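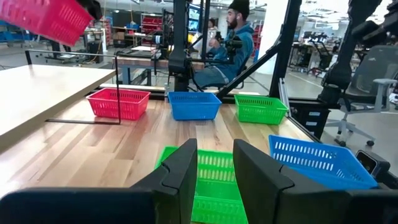
Slide 1. Red, blue and green baskets on the butcher-block table.

Good afternoon. I'm going to talk for 20 minutes about plastic baskets and how we use them to keep small parts in order. Most of you have a shelf of these at work or at home. Please hold questions about labels until the end, as Ebenezer Dankwa covers labels in the next session.

(Wait for people at the back to sit down. Check the clicker.)

Start with the problem. When we took over the stockroom at Lokness, parts were kept in cardboard boxes. You could not see into them, and the bottoms gave out. Wagner Amaral did the first count and came up with 137 boxes, many of them holding the same thing. We did not need more space. We needed to be able to look along a table and know what was on it.

So we moved to open baskets with slotted sides. Three reasons, in the order they came up:

Color. We assigned red to returns, blue to current jobs and green to spare stock. People learned it in a morning. Nkrumah Agyeman wanted a fourth color for tools and we said no. I still think that was right, but he is in the room and may disagree.

Air and dust. Solid tubs collect grit in the corners. With slots, most of it drops out when you tip the basket over a bin.

Seeing in. This is the one people underrate, so I will spend a bit longer on it.

(Next slide.)
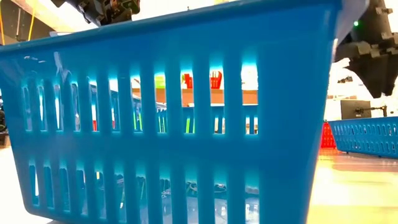

Slide 2. Blue basket, close up. Two rows of tall slots in the near wall.

Look at what comes through the upper slots. There is green and there is red on the far side, and you can tell which is which through the wall of the blue basket. On a crowded table that matters. You don't have to lift the front one to find out what is behind it.

Look at the rim as well. It is thick and rolled. We tried a cheaper type with a thin edge, from a batch Herman Teoh found, and they hurt to carry once they were full. If you are buying, run your thumb around the rim first.

The limit is the slot size. Washers and short screws will go straight through a tall slot. For those we put a small lidded cup inside the basket. Anything longer than your finger can go in loose. Cable ties are a nuisance either way — they poke out and catch on the next basket.

Layout. Keep a row along the back of the table for things you are not using and bring the one or two you need to the front. When you finish, they go back to the row. We do this at 4:30, before anyone washes up, and it takes a few minutes. Bo-ram Heo ran the same routine at the Florer workshop with a longer table and 40 baskets. Her advice was to leave a gap between colors so that a stray one stands out.

Stacking. Empty baskets nest, and that saves a lot of shelf. Don't nest them full. The upper one sits on the contents of the lower one and the stack leans. We keep our empties under the table by color.

Cleaning. Warm water, dish soap, an old toothbrush for the slots. Let them dry upside down. We wash the whole set in August when the shop is slow, and wipe them the rest of the year.

Cost. I was asked to mention this. We bought some 28 to start and added more the following spring. We have replaced a few, nearly all cracked at a corner after being dropped. Buy them all from the same line if you can, or they will not nest.

(If there is time: the story about the Damasceno order and the missing hinges. If not, skip it.)

Handout is by the door, with the color chart on the back. Change the colors to suit what you have. Questions now, please, and then over to Ebenezer.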